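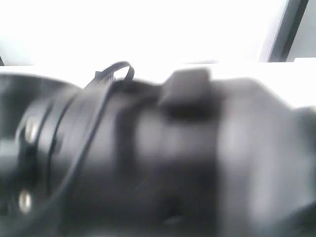 A line on a map has never thrown a stone, Sirkka Peltonen objected after reading a draft of this chapter, and she wanted to know why every textbook on border disputes begins as if it had. Her complaint was fair. The first draft opened with a map. This one opens with her complaint, and the map has been moved to section 7.4, where you should treat it with suspicion.

# Chapter 7: Quarrels Over Inside Lines

Most students come to this subject thinking of wars between countries. This chapter deals with something smaller and more common: the dispute between two provinces, districts, or states that belong to the same country, share a currency and a supreme court, and still manage to send police officers to stand on opposite sides of a ditch.

The usual story about such disputes goes like this. Long ago an official drew a careless line. Two communities ended up on the wrong sides of it. Anger built over generations, and one night it broke out. The story is easy to tell, and parts of it are often true. As an explanation it is weak. Careless lines are everywhere. Nearly every province has one, and most of them sit quietly for decades without anybody burning a checkpoint. If the bad line explains the violence in one valley, it ought to explain the peace in the next one too, and it can't.

So we will ask a duller question. Why this line, and why this year?

## 7.1 The case of Britholm and Miltura

The running case in this chapter is the boundary between the provinces of Britholm and Miltura. It follows the Brarnavix, a low forested ridge with a road along part of it, a few farming settlements, and a stone quarry. Under the old survey, the boundary was fixed by 216 markers. The survey order says they run along "the crest," and that is where the trouble on paper begins, for the ridge has two crests over much of its length. Where they are farthest apart, the gap between them is 693 meters.

Britholm says the eastern crest was meant. Miltura says the western one. Both have published handsome booklets on the matter. We have read both, and neither shows what its cover promises. The Britholm booklet leans on a tax roll that lists village names without saying where the villages were. The Miltura booklet leans on a hunting permit. It is a real permit, and it proves that a man was once allowed to hunt.

For a long stretch of time none of this mattered. Farmers on the ridge paid land tax to whichever office was easier to reach. Some held papers from both provinces. Children went to school on one side and to the clinic on the other. Older residents, when asked, often could not say which crest was the border, and several seemed puzzled that anyone would want to know.

Then, in a single January, the following took place:

- Miltura put the quarry out for lease.
- Britholm announced that it would pave the ridge road.
- A party in each province discovered, in the same month, that the ridge was sacred to its voters.

By spring there were two police posts within sight of each other, a burned hut, and a blocked road. Both governments blamed the old survey.

## 7.2 What the reports said, and how they knew

Newspapers in Britholm wrote of "aggression from the Miltura side." Newspapers in Miltura wrote of "intruders from Britholm." You will find this pairing in nearly every dispute of the kind, and it is tempting to split the difference and say that both sides were at fault. Be careful here. Splitting the difference feels fair, but it is a guess like any other. Sometimes one side did do most of the harm. A reader who always lands in the middle has simply stopped reading the evidence.

A better habit is to ask where each statement came from. Take the night the hut burned. The first Britholm report said a crowd of 1000 had come over the ridge. The first Miltura report said 300 people had gathered to protect their own fields. The two figures were repeated for weeks, and later accounts often gave both, as if setting them side by side made them more solid.

Who did the counting? The larger figure came from a police officer who arrived after the crowd had left. The smaller came from a party office in the provincial capital, which had not sent anyone to the ridge at all. Neither source was in a position to know. We still don't know how many people were there, and this book will not offer a number of its own.

The same goes for the hut. It was called a police post, a farmer's shelter, and an illegal structure. The three names carry three different crimes. If it was a police post, burning it was an attack on the state. If it was a shelter, the victim was a family. If it was illegal, some readers will feel that there was hardly a victim at all. The name was chosen before the facts were in, and readers in each province mostly never heard the others.

## 7.3 The trouble with experts

When disputes like this reach a hearing, both sides bring in surveyors and historians. Students tend to trust this stage more than the earlier ones. There are tables and footnotes, and nobody is shouting.

The hearing on the ridge produced the Räsänen report, still cited as the most careful study of the matter. It is careful. The team walked the ridge, looked for the old markers, and set down plainly which ones it could find and which it could not. That part of the report deserves its good name, and we will use it often.

Its last chapter is another matter. There the report moves from where the markers stand to where the border "should be understood to lie," and the ground gets soft. The authors prefer the eastern crest on the basis of "long local practice." Yet the interviews printed at the back of the same report show local practice pointing in both directions, and sometimes in neither. The finding may be right. The evidence offered for it does not get us there, and a clear hand-drawn profile of the ridge on the facing page does not help – it only makes the claim look measured.

Peltonen thinks we are too hard on the report. A court must decide something, in her view, and a weak reason stated openly is better than a strong one made up in private. Keep her point in mind when you reach the exercises. It applies to this chapter as well.

## 7.4 Before you look at the map

The map that follows shows both crests, the road, the quarry, and the settlements. It does not show who lived in the settlements or what they wanted, and it gives the quarry a symbol larger than any village. We kept it that way on purpose, as that is how the published original was drawn.

Write down which crest you now believe to be the border. Then write down what you have read so far that made you believe it, giving the page. Students who find that the second task takes much longer than the first should go back to section 7.2 before reading on.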